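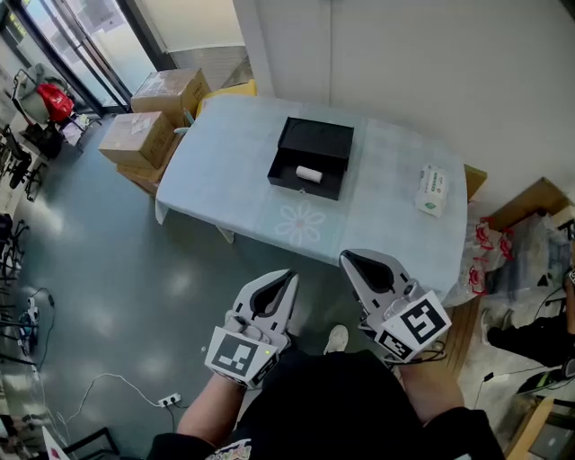
Paper tissues: what they are and how they work

A packet of tissues is one of those things that turns up everywhere. There might be one on the table, one in a coat pocket and one at the bottom of a school bag. We pull one out, use it and throw it away in less than a minute. Getting it to us takes a lot longer.

What is a tissue made of?

Most tissues are made from wood. If you looked at a small piece of wood under a microscope, you would see that it is full of long, thin threads. These are called fibres. They are held together by a natural glue called lignin.

To make paper, the wood is cut into chips and cooked with chemicals until the lignin lets go. What is left is a soft, wet mush of fibres called pulp. Pulp looks a bit like porridge. Some tissues are made from bamboo or from old office paper, but the fibres do the same job.

From pulp to paper

The pulp is mixed with so much water that it is nearly all water. Then it is sprayed in a very thin layer onto a moving mesh. The water drains through the holes and the fibres stay on top, lying across each other in all directions.

The wet sheet is pressed and then goes round a huge hot metal drum. This dries it very quickly. At the end a long blade scrapes the paper off the drum, and the scraping pushes the sheet into hundreds of tiny wrinkles. This is called creping. You can see the wrinkles if you hold a tissue close to your eyes near a window. Creping makes the paper soft and a little bit stretchy.

At the Drullier mill, the paper is wound onto a roll taller than most children. One machine there folds and wraps 1,668 packets between the start of the shift and the morning tea break.

Layers

One sheet of this paper is too thin to blow your nose on, so several sheets are put together. Each layer is called a ply. Pocket tissues often have three or four. Take a dry tissue, rub one corner between your fingers and the layers will start to come apart. Peel them slowly. A single ply is so thin that you can see the shape of your hand through it.

Why does it soak things up?

There are gaps between the fibres, far too small to see. Water likes to cling to the fibres, and it creeps along from one gap to the next. This is called capillary action. It can even make water travel upwards.

You can try this at home. You will need:

A pocket tissue
A small glass with a little water in it
A drop of food colouring

Put the food colouring in the water. Twist the tissue into a rope and stand one end in the glass. Leave it for five minutes, then look at how far the colour has climbed. Try it again with kitchen paper and with a page from an old newspaper. Which one climbs the fastest?

A class at Lillent School did this one Monday with every kind of paper they could find. Kitchen paper came first and shiny wrapping paper came last. It hardly soaked up anything at all.

Scrunching

Lay a tissue flat and it covers more than your hand. Scrunch it up and it fits inside your fist. The paper bends very easily, and most of a scrunched tissue is air. The folds hold little pockets of air between them, which is why it feels squashy. Now let go. It opens up a bit by itself but it will not go flat again, as some of the fibres have been bent and stay that way.

People make use of this when they pack small breakable things. A scrunched tissue will fill almost any odd-shaped gap, and it squashes gently if the thing next to it gets a knock. Put one at the bottom of the box, then the object, then another on top. If you can still hear a rattle when you tip the box, add one more.
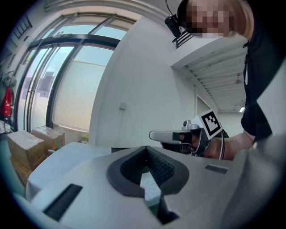 Amarachi Fashola wants to know whether used tissues can go in with the paper recycling, as they are made of paper.

They should go in the ordinary bin, Amarachi. The fibres in a tissue are already very short, and each time paper is recycled they get shorter still. There are also germs to think about if somebody has blown their nose. The cardboard box that big tissues come in can be recycled. The thin wrapper round a pocket packet is usually plastic, so check what your council says about that.

Please don't flush them either. Toilet paper is made to fall apart in water. Many tissues have something added to keep them strong when they are wet, and they can block a pipe.

Words to remember

Fibre – a very thin thread. Paper is made of lots of them.
Pulp – wet, mushy fibres before they become paper.
Ply – one layer of a tissue.
Creping – making tiny wrinkles in paper so that it is soft.
Capillary action – the way water creeps through very small gaps.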